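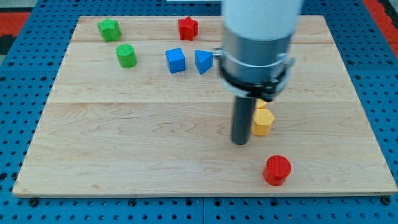 The block-pushing table at the Grekitz open day, arm down at the board

From: owner of the Hiebert Hall robotics list
To: members
Subject: Re: Grekitz open day - worth the drive?

Quick one before I head to work, will do a proper write-up if I get time (don't hold your breath).

Someone wrote:

> Couldn't get to the Grekitz thing in October, the kids were sick.
> Was it worth the drive? Last year's was mostly posters and a
> bloke from Zarkley talking about funding. Also did they have
> anything you could look at up close, or was it all behind
> glass again? Thinking of taking my Year 9s if they run
> another one. And is there parking.

Yes, worth it. Much better than last year. Parking is the paddock behind the Ultmont depot, free, bring boots if it's been raining. Walk is longer than the sign says.

No glass this time. Tape on the floor and a staff member at each table telling people to keep their hands back. Over 400 through the door by lunch according to the woman on the desk, and it felt like it - go early. Doors at 9 but the demos don't start till half past.

The table I spent the most time at was the pushing one (pic at top). Arm with a plain dark rod on the end. No fingers, nothing to grab with. Wooden board on a blue pegboard table, little coloured blocks on it - stars, a cube, cylinders, a triangle, a hexagon - and the arm has to shove things where it's told. You put your request in on a card and they type it in. Stuff like "move the red star next to the blue cube", then you stand there and watch.

I was prepared to be bored and stayed most of an hour. Pushing is a lot harder than picking up, when you think about it. Push a cube off centre and it spins. Push a cylinder off centre and it slides away round the rod and you have to go round the other side and start again. The arm does go round the other side and start again, which got a cheer from the little kids every time. One go at the green star took 17 nudges, the fella next to me was keeping a tally on his program. Didn't seem to bother the machine.

The staff were good about the failures too. A request with two colours and "between" in it went badly wrong, block ended up at the wrong end of the board, and the presenter just said yep, it does that, let's try it in simpler words. Simpler words worked. I liked that more than the slick stuff on the main stage tbh.

Asked a few questions, answers as best I remember:

- it works off a camera, the blocks have no tags or chips in them
- they've logged 2,639 pushes on that table so far, and every one gets kept incuding the bad ones
- blocks are ordinary painted wood, they get chipped and they swap them out
- the arm slows right down near the board. I asked if it ever digs in and was told "not lately"
- board is replaceable, they go through a few

Other tables, very fast:

Hiebert had a small conveyor sorting fruit. Apples only on the day. Queue was too long and I only saw it over peoples heads.

Zarkley had the same stand as last year, I swear the same bowl of mints. Talk was shorter though.

Ultmont did a mobile base driving laps round the foyer. Fun for the under tens. Stopped a lot for prams, as it should.

For your Year 9s - I'd say do it. School groups are capped at 30 and they want you to book a slot, the form's on the Grekitz site under visits. Ask for the morning. By 2 the presenters were hoarse and the pushing table had been shut down for a break twice. If you can, get the kids to write their request cards on the bus. The ones who turned up with a plan got a turn, the ones who stood there thinking about it mostly didnt.

Food was a sausage sizzle and one coffee van. Coffee was ok, queue was shocking. Bring lunch. There's some grass out the side with a bit of shade.

Next one is meant to be in autumn, no date yet, will post when I hear. If anybody else went and got a look at the fruit sorter from the front please write in, I'd like to know how it copes with bruised ones. Also whoever left a grey umbrella in my car, it's still there.

Right, bus is here.

- list owner

--
To leave the list send a blank message with "unsubscribe" in the subject line.
Please trim quotes when replying.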